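Bench rules, Nirgate shared robot space. Questions we keep getting. Last edited October 2020.

**Do I need the induction if I've used arms elsewhere?**
Yes. Even if you did the one at Pomell. Different stop buttons, different layout, takes 16 minutes.

**How many people at a two-arm table?**
2 while the arms are powered. One drives, one has a hand on the stop. Everyone else stays behind the table or at their desk. Watching is fine, leaning in isn't.

**Something's fallen under a gripper. Can I just grab it?**
No. Stop, wait for both arms to settle, then use the reacher. Hands only go in with the power off and the driver saying so out loud. Lights on the wrist mean treat it as live — always.

**Where does the reacher live?**
Within reach of the driver. Flat on the table is OK so long as neither arm can sweep it. Put it back after, pelase.

**What can be on the table during a run?**
Only what the task uses. Small light objects, stands, that sort of thing. No mugs, no phones, no laptops. Same goes for your notes.

**How close can the fingertips get to the wood?**
Set a floor limit in Tera before the first run and test it slow. Pointing straight down is where people get caught out, check both arms not just the one you moved.

**Cables?**
Slack enough for the full turn of the wrist, not enough to snag the other arm. Look before each session. Tape isn't a fix.

**When does a gripper need checking?**
Every 1000 cycles or after any knock. Log it. Begović grippers have their own sheet, by the door.

**I want to change the speed cap.**
Ask first. Allow 4 working days. The August cap still stands untill you hear otherwise.

**Who do I tell about a near miss?**
The duty desk, same day. Two lines is plenty. No blame, we just want it written down.

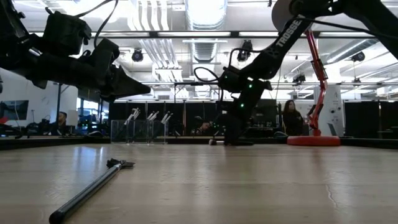 *2 min read*

Two-arm table, white ball under the right-hand gripper, reacher at the front. Question not covered? Ask at the duty desk before you power up.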